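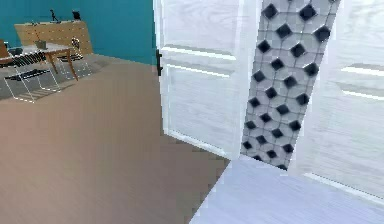
Small Telescopes & Eyepieces

Gridell 174 Tabletop Reflector

Saturn has rings. Most people know this, and most people still say a word they wouldn't use in front of their mother the first time they see them through one of these.

The Gridell 174 is a reflector with a 174 mm mirror on a swiveling base. You push it where you want to look and it stays there. It has no motors, no app and no account to create, so the only thing that can need an update is your opinion of the neighbor's porch light.

In the box you get the tube and base, 2 eyepieces (one for finding things, one for wishing the air were steadier), a red-dot finder and a manual by Aarti Malhotra that has been read cover to cover by Aarti Malhotra. Page 3 has the collimation steps. Please read page 3.

What you'll see: craters on the Moon, Jupiter's four big moons, cloud bands on a good night, and a respectable number of gray smudges. The smudges are galaxies. They do not look like the posters.

Setup takes roughly 2 minutes once the mirror has cooled to the outdoor temperature. In August that can be a long wait, so put it out before dinner.

Base finish: Cluvomlow gray or plain black
Fits: standard 1.25-inch eyepieces
Also fits: the Onyshchenko dew shield (sold separately, naturally)
Does not fit: airline overhead bins, whatever your brother-in-law says

Never point it at the Sun without a proper full-aperture solar filter. We sell the Flaltitz one. We don't sell eyes.

Add to cart | Compare | Ask a question about this product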